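签名表被退回一部分，补签和异议该怎么走？（Drernier，居民提案）

分类：地方事务 > 选举与投票 > 请愿与联署
发布时间：2018年12月

Wilfredo Cruzado

我住在Drernier镇东边的Lapiņa区。秋天的时候我和几个邻居发起了一份联署，想把一个提案放上明年春天的镇选票，内容很简单：镇议会的例会从下午两点改到晚上七点，让上班的人也能去旁听和发言。

按镇章程，这类提案需要200个有效签名，签名人必须是本镇的登记选民。我们11月交了表，数目是够的，还多出一些。上周收到书记官办公室的信，说有一部分签名被划掉了，有效的现在不到200。信里列的理由有几种：地址与登记册不符、签名无法辨认、同一人签了两次、收集人声明没有填完整。最后这一种影响最大，有4张表整张作废，理由都是收集人没有在声明栏写日期。 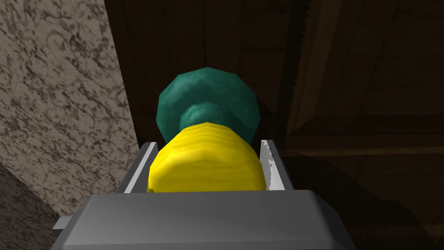

我打电话过去问，接电话的人很客气，但说得比较含糊，一会儿说可以补，一会儿说要等审核结论正式出来才能补。我想弄清楚下面几件事：

整张表因为收集人漏写日期而作废，有没有办法救回来？那些签名的人本身都没有问题，里面有不少是我认识的。

补签是从头再来，还是只补缺的那一部分？原来有效的那些还算不算？

地址不符的那些人，有几位是今年刚搬家，从镇西搬到镇东，仍然在本镇。他们应该算有效还是无效？

要不要请律师？我们没有什么经费，印表格的钱都是自己掏的。

另外说明一下，我们没有挂靠任何党派，也没有候选人参与。如果有人在别的镇做过类似的事，也欢迎讲讲经验，规定不同没关系，我自己会去核对。

Daichi Hayashi

我在隔壁的Sirkov做过两次联署，一次成功，一次没过审。两个镇的章程是同一时期修订的，联署这一章的文字很接近，但时限那几条不一样，所以下面讲的东西请你以Drernier自己的章程为准。去书记官办公室要一份纸质的现行文本，网上挂的那份有时候没有更新。

先说最要紧的：你收到的信是“初审通知”还是“审核结论”？这两样东西的后果不同。初审通知发出来之后，一般会有一段补正期，在补正期内可以补交签名，也可以就被划掉的签名提出说明。审核结论是正式决定，出来以后就只能走异议。你在电话里听到两种说法，我猜是接电话的人没有查你这份案卷走到了哪一步。把信翻到最后一页，看落款上面那一行，通常写着依据章程第几条。照那一条去查，就知道自己在哪个阶段。

然后按下面的顺序做。

一、书面申请逐条清单

信里只给了理由的种类，这不够用。你要的是逐条清单，也就是哪一页、哪一行、因为什么被划掉。作为提案发起人你有权看。申请要写成书面的，当面交，请对方在副本上盖收件章，自己留好。电话不算数，将来走异议的时候没有办法证明你提过。

清单到手以后，拿自己留的复印件一行一行对。希望你们交表之前复印过。没有复印的话，可以申请到办公室查阅原件，带笔记本去抄，一般不让拍照。

二、把被划掉的签名分成能争的和不能争的

重复签名不用争，留一个，去掉一个，这很清楚。字迹无法辨认的，要看旁边的印刷体姓名和地址是否写清楚了。如果印刷体清楚，又能在登记册里找到这个人，Sirkov那边通常会恢复。我们那次靠这个救回来一批。

地址不符的要看是哪一种不符。门牌写错一位、街道名用了旧名，属于笔误，本人写一份说明就可以。搬家没有更新登记的，比较麻烦，我放在后面单独讲。
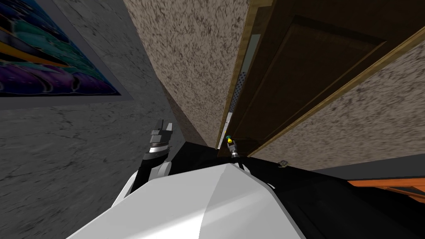

三、处理那4张整张作废的表

收集人声明的作用，是由收集人证明这些签名是当着他的面签的。漏写日期算不算致命缺陷，各地的做法不一样。我们那边的做法是，如果收集人在补正期内交一份补充声明，写明收集签名的起止日期，并且在书记官面前签字，整张表可以恢复。章程里没有写明可以这样做，也没有写明不可以，是书记官依照往年的惯例处理的。

所以你要做的是让这几张表的收集人尽快写补充声明，附在你的书面申请后面一起交上去，请求按“形式瑕疵”处理。措辞平实一点，承认漏填，说明实际日期，请求准予补正。千万不要在原表上补写日期，也不要让别人代填。原表交上去之后再动一笔，整份联署都可能出问题。

如果收集人自己记不清是哪几天，就写他能确定的范围，不要编一个出来。

四、同时开始补签

不要等第三步的结果。补正期不会因为你提了申请而停下来，两件事要一起做。

补签只补缺额，原来认定有效的继续有效，这一点两个镇的章程写得一样。用新的空白表，表头的提案文字必须和原来一字不差，连标点都不要改。我第一次没过审就是这个原因：补签的时候有人觉得原来那句话不通顺，顺手改了两个字，结果补签的部分全部不算。

补签的数目要比缺额多收不少。已经签过的人不能再签，除非他的签名在清单里被划掉了。为了避免重复，出门之前把有效签名的名单做成一份对照表，收集人随身带着。

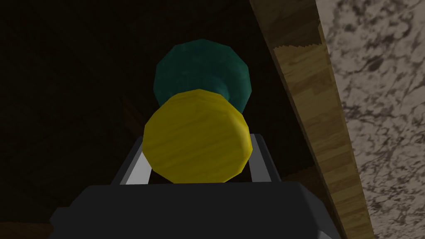
对照表用什么做都行。我们当时用的是Zultotine，可以把名单导进去按姓氏查。用普通的电子表格也完全可以，打印出来夹在板子上更方便，在别人家门口翻手机很慢。名单里有住址，用完以后要收回来，别散在各个收集人手里。

关于搬家的人。登记册上的地址和签名时写的地址都在本镇，这个人在签名那天确实是本镇登记选民，只是登记地址没有更新。我的理解是这种签名应该有效，章程要求的是“本镇登记选民”，没有要求地址逐字一致。但是书记官办公室核对的时候只看表面，对不上就划。你需要请本人填一份地址更新表，再附一张说明，写清旧地址和新地址。更新的生效日期如果晚于签名日期，办公室可能还会有意见，到时候你就引用章程里选民资格那一条，请他们书面答复。

如果你们镇是分选区投票的，从一个选区搬到另一个选区会影响议员选举的投票资格，但是全镇范围的提案不受影响。办公室的人有时会把这两件事混在一起，你可以提醒一句。

关于律师。补正阶段不需要。如果正式结论下来不利，你打算提异议，那时候可以找一位懂地方选举的律师看一下材料，付一次咨询的钱，不一定要请他全程代理。异议书自己也能写，格式要求不高，期限要求很严。

最后提醒一点，跟办公室打交道尽量由固定的一个人出面，每次都记下时间和对方姓名。我们第一次做的时候是谁有空谁去，三个人得到三种说法，后来花了很长时间才理清。

Lapiņa区居民

我签过楼主这份，不知道自己是不是被划掉的那批。

我觉得办公室有点故意为难人，议会本来就不愿意改时间，下午开会没人来他们最省事。去例会上直接问议员，让他们表态，比填表快。

顺便说一下，签的时候收集人没有给我看提案全文，只看了标题，站在门口签完就走了。

Sirkov旧城住户

补充两点，再对上面那位说一句。

第一，签名门槛的计算基数要核实。200这个数是怎么来的？我知道有的镇是固定数，有的镇是按上次选举的投票人数算比例。如果Drernier是按比例算，上次投票的是2,000人，十分之一就是200。但如果春天那次之后又有过一次补选，基数可能要换成补选的数字，补选投票的人一般少得多，门槛也会跟着降。楼主去要章程文本的时候顺便问清楚用的是哪一次。如果本来就是固定数，这一条可以不看。
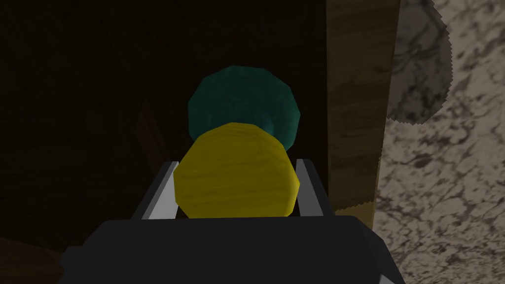

第二，补签的地点。上门效率低，冬天人也不愿意站在门口说话。我们是在超市外面和儿童泳池的等候区收的，都提前跟管理方打了招呼。公共图书馆里面不能收，门外的人行道可以。投票站附近在投票日有距离限制，平时没有。收集人自己必须在场，不能把表放在柜台上让人随便签，那样收来的签名收集人没法在声明上作证，签了就是虚假声明，这个责任是要自己承担的。

至于去例会上问议员，当然可以去，但议员不能代替书记官认定签名，议会也不能因为有人发言就延长补正期。想去就去，表格照样要补。提案全文没有给签名人看这件事，楼主最好跟收集人们强调一下。很多镇要求全文印在每张表上或者附在后面，如果有人以此提出质疑，比漏写日期要严重。

Wilfredo Cruzado

谢谢各位。我翻了信的最后一页，落款上面写的是“初审通知”，补正期还没有过。今天上午去交了书面申请，要了逐条清单，对方盖了收件章。

基数也问了，Drernier是固定数，跟投票人数没有关系。

漏写日期的几张表，收集人都联系上了，其中一位在外地，下周回来。我问能不能寄一份有公证的声明，窗口的人说要请示，让我等电话。我请他给书面答复，他记下来了。

提案全文是印在表格背面的，每一张都有。签的时候没有翻过来给人看，是我们做得不够，补签的时候会先请人看背面再签。上面那位邻居如果方便，请发站内信给我，清单拿到以后我帮你查一下你的签名还在不在。

Daichi Hayashi

是初审通知就好办。公证声明在我们那边是接受的，前提是公证日期落在补正期之内，寄到的日期也要在期内，按收到算，不按邮戳算。你让那位收集人现在就去办，不要等窗口的电话，办好先放着也没有损失。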